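Home | Kitchen | Laundry | Workshop | Garden | Ask a Question

Getting Marks Off Smooth Surfaces Without Making Them Worse

Most marks on doors, desks and counters come off with warm water, a drop of dish soap and some patience. People get into trouble when they skip that step and reach for the strongest thing under the sink. A scouring powder will take off a pencil mark in seconds and leave a dull spot that stays for good.

I keep a short kit in a plastic tub: four microfiber cloths, a spray bottle of plain water, dish soap, baking soda, rubbing alcohol and a soft toothbrush. The cloths get washed on their own with no fabric softener. Softener coats the fibers and the cloth starts to smear.

Start with the basic mix

Put 500 ml of warm water in a bowl and add two or three drops of dish soap. More soap does not clean better. It leaves a film that picks up fingerprints faster than before. Wring the cloth until it no longer drips, wipe the mark, turn the cloth to a clean side and wipe again. Then go over it with a second cloth and plain water, and dry with a third.

If you are cleaning a painted wall, work from the bottom up. Dirty water running down over dry paint leaves tracks that are hard to remove. On doors and cabinets it makes no difference, so go from the top.

Know what kind of mark it is

Grease feels slightly tacky under a fingertip. Soap takes care of it, though a thick layer by the stove may need the wet cloth held against it for a minute first.

Scuffs from rubber or shoe soles sit on top of the finish. Try a clean pencil eraser before anything wet. A white one is best, as the pink ones can leave color behind.

Ink and marker come off many hard surfaces with rubbing alcohol on a cotton pad. Dab, don't rub, and change the pad as soon as it picks up color. Keep alcohol away from varnish, shellac and anything you painted yourself.

Gray metal marks, the kind left by a pan or a laptop foot, look like scratches but are often metal rubbed off onto the surface. A paste of baking soda and water on a damp cloth will lift many of them from glazed ceramic. On plastic or a glossy finish, test it somewhere out of sight and stop if the shine changes.

Pale and gray finishes

These show everything, and a light cleaning every few days is less work than a big one every month. Wipe the places hands go first, such as the edges of doors and the front of a desk.
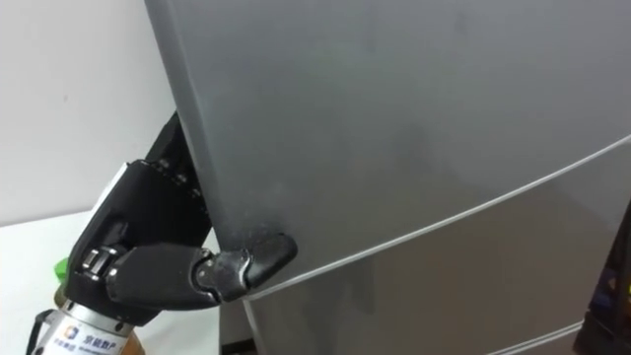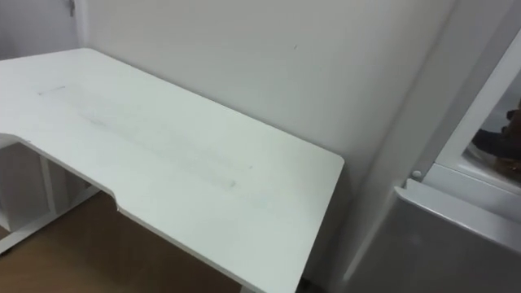 For brushed metal, find the direction of the grain and wipe along it. Going across leaves streaks that show up when the light comes from the side. A coated metal door that is painted or smooth has no grain to follow, so straight overlapping strokes are fine. Never use steel wool on either. Tiny bits of it break off, lodge in the finish and rust.

White laminate can take the basic mix as often as you like. Keep water out of the seams and off any exposed edge, where the board underneath will swell. If you drop a wet mug ring on it at breakfast and find it at night, a damp cloth is still all you need. Coffee that has been there for a week may want the baking soda paste, left on for five minutes with no scrubbing at all.

Melamine sponges, the white blocks that wear away as you use them, are a very fine abrasive. They work, and I use them on tile and on the inside of the bathtub. I don't use them on anything glossy. My neighbor Tegwen Owen cleaned one cabinet door with one and ended up doing all of them so the sheen would match.

Sticky labels and tape

Warm the label with a hair dryer on low, then lift a corner with a fingernail or an old plastic card. Pull it back on itself slowly. For the glue left behind, rub in a little cooking oil, wait ten minutes, wipe it off and finish with the basic mix. Old masking tape is the worst of the lot and may take two rounds.

Things to leave alone

Do not mix bleach with vinegar, ammonia or any other cleaner. Do not use vinegar on marble or other limestone. Oven cleaner stays in the oven, and it should go nowhere near aluminum unless the label says so.

Window cleaner with ammonia is a poor choice for screens, clear plastic and tinted film. Water on a soft cloth does those well enough.

Storing the kit

Label every spray bottle with what is in it. A strip of masking tape and a marker will do. I replace the mixed solutions every couple of weeks – soapy water goes off sooner than you'd think – and let the toothbrush dry standing up in a jar.

Cloths that have been used with oil should be laid out flat to dry before they go in the wash. This matters most with linseed and other drying oils, where a balled-up rag can heat up and catch fire. Hang those outdoors, spread open, until they are stiff.

From readers

Emrys Dafis writes that he wraps a damp cloth around a butter knife to clean the track of a sliding door. I tried it and it does reach the corners. Use a dull one.

Sioned Griffiths asks about candle wax on a painted shelf. Let it harden, hold a bag of ice on it for a few minutes, and push it off with a plastic scraper. Any greasy shadow left behind comes up with the basic mix. If the wax was dyed red or green, expect a faint stain in flat paint, and plan on touching up that spot.

Contact | Copyright 2024 Meinir Prydderch | Back to top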